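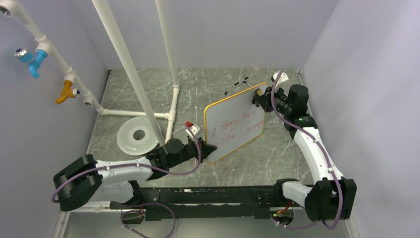

## Bench notes: the two-arm cell at Flikholm

Wumpini Abubakari has the two-arm build running in the back bay of the Flikholm workshop. Both arms bolt to one black rail, and the cell has light walls and a gray marble-patterned floor. The whiteboard with the yellow frame is a two-arm job, with one gripper at the left edge and the other at the upper right corner. The controller is a secondhand Dromora, bought in July and reflashed twice.

Cabling took longest. The purple runs are clipped to the white links with slack left at the shoulders. An earlier run was too short and pulled out of its connector whenever the arm reached the back wall. If you are building your own, cut long and trim later.

The log stands at 2,074 cycles. Wumpini wants 7 clean runs in a row before changing the grip force again.

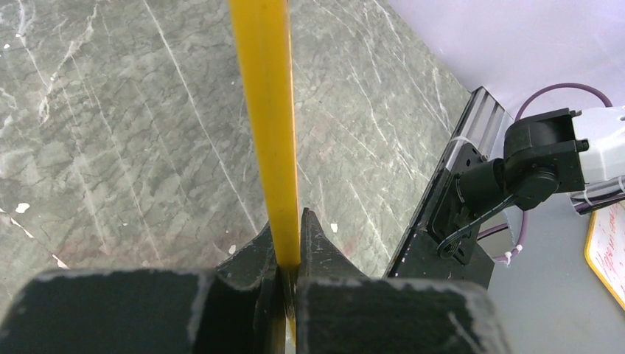
## Still to do

- Dress the scuffed faces of the gripper fingers. Slim parts like the yellow rod get clamped right between the tips, so keep the points.
- Print 3 spare cable clips. The file is in the Pacheco folder.
- Move the emergency stop to the front of the bench.
- Return the torque driver to Terstead.

The cell is open to members after 6 p.m. Ask Wumpini for the login before you power up the arms.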